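Zakanico Orchard Recovery – progress report, second half
Prepared for the Ogura fund

Sorry this is coming in late, harvest ran over and then the office move. Numbers first, then the rest.

Trees grafted since the last report: 61. Target was higher, see below. Abandoned orchard sites visited: 23. Varieties sent for identification: 20, results back on most. Trees in the nursery at Oltden: almost 2,000, which includes the rootstock we bought in January.

Grafting

Slow start. Scion wood from the north sites was cut late and a good part of it had already broken bud by the time it got to the cold store. We used what we could. The whip grafts on the older rootstock took fine. The cleft grafts on the big trees at Prirska did badly, and I think the cuts were too low, where the bark was already loose. Will redo those next spring with wood cut in January, no later. The budding in August went much better and I'd like to shift more of the work to that if the fund has no objection. It does mean moving part of the wages line from spring to summer. Total stays the same.

Site visits

Most of the old farms along the ridge road are done now. Three owners said no, one said no and then called back. The best find was a row of pears behind the shut-down dairy, very old, hollow in places, still bearing. Nothing in the county records about them. The landowner remembers them being picked for canning but not the name. Leaves and fruit went to the lab with everything else and came back "no match," so for now they are on our list as Dairy Row.

Two sites were lost before we could get wood. One was cleared for a driveway, the other had fire blight so bad we didn't want to carry tools in and out of there. I have put both on the map in grey.

Identification

DNA results take longer than we were quoted. The lab batches small orders, so ours sat for weeks. Of what came back, the apples mostly turned out to be known varieties, which is fine, that was half the point. The pears are the interesting part and also the part where the reference set is thin. Chie Mizuno has been going thru the old nursery catalogs at the library in Oltden and matching descriptions by ripening date and skin. It's slow work and not proof of anything, but it has already ruled out a few wrong guesses of mine.

Nursery

Deer fence finished. Irrigation is in on the east half only – the pump quote came in over budget and I'm waiting on a second one. We hand watered the west half through the dry weeks and lost fewer trees than I feared. Voles are going to be the winter problem. Wire guards are on the two-year trees, the one-year trees will get theirs before snow if the order shows up.

Labels are a mess and I'll own that. The paper tags faded by July. We switched to stamped aluminum and are working back through the rows with the planting map, east half first.

Tasting days and sales

Held two tasting days at Prirska, one for growers and one open to anybody. People liked the pears more than I expected, even the gritty ones. The red apples went fast. Several growers asked about buying trees and I told them not before next fall. 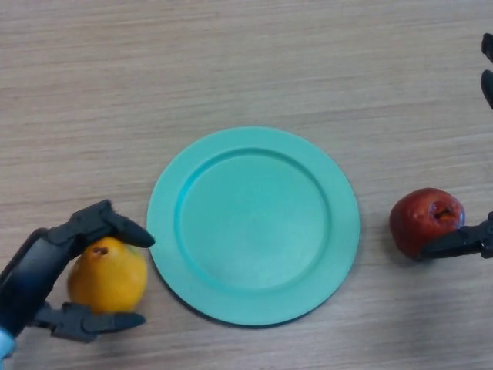

Chie Mizuno: I would hold off on selling any pear trees at all until the names are settled. If we sell something as Dairy Row and it gets a proper name two years later, every grower has to be called back and some of them will have sold cuttings on by then. Apples are fine to go ahead with.

Fair point and I agree for the pears. Apples go on the list for next fall, pears wait. That pushes some of the sales income we projected into the following year, so the revenue line in the attached budget is lower than what you saw last time.

Money

Spending is under on travel, over on fencing, about even overall. The lab invoice isn't in yet. I kept the full amount set aside for it.

Next six months

Cut scion wood early. Get the pump settled. Finish the tags on the west half. Visit the remaining sites south of the river, owners permiting. Redo the Prirska cleft grafts. Decide on August budding – need a yes or no from you on the wages shift before the end of March so I can book the crew.

Receipts and site map to follow separately, the scanner is still in a box.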